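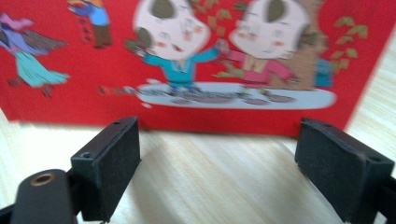 A red picture card on a pale wooden tabletop, with two black gripper pads in front of it.

When the Helper Has Two Fingers

Think of the dullest chore you know. Now do it 2,805 times before you go home, with a break for a sandwich.

At Susik, a company that makes greeting cards and picture cards, that used to be a normal day at the packing tables. You picked up a card, checked that it wasn't bent or smudged, slid it into a sleeve and put it in a box. Then you did it again. Packers say they sometimes sorted cards in their dreams, for which they were not paid.

Today some of that picking up is done by a robot called Zomura. If you are hoping for glowing eyes and a deep voice, I have bad news. Zomura is an arm bolted to a table, with a gripper at the end. A gripper is a robot's hand, and a simple one has two pads that close like your finger and thumb.

Why is a card so hard?

You can pick up a card without thinking. A robot has to be taught all of it. Squeeze too hard and the card bends. Squeeze too softly and it slides out and lands under the table, where cards like to go.

Then there is the picture. Two round-headed children in bright clothes on a red background will make you smile. Zomura doesn't smile. It needs to know where the edges are, and whether the card is straight or tilted.

So people show it. A packer takes a gripper in hand and does the job with that, over and over, while a computer keeps a record of the moves. Susik's packers did this 2,557 times. Teaching a robot to do a boring job is, for a while, a fairly boring job.

What happened to the packers?

Grown-ups worry about this, and they are right to ask. When a machine takes over part of the work, the people need something else to do, or they may lose their jobs.

At Susik there were 47 packers before the robot came. Five moved to a new job called robot minder. They start Zomura up, clear away jams and put things right when it tries to pack its own sleeve box. Most of the others still pack the odd shapes, such as cards with ribbons, which Zomura handles very badly.

Some packers like the change. Their wrists hurt less. Others miss chatting across the table, and a robot arm is poor company. It has never once asked about anybody's weekend.

In May, Zomura will start learning envelopes. The minders have already been told to expect a lot of paper on the floor.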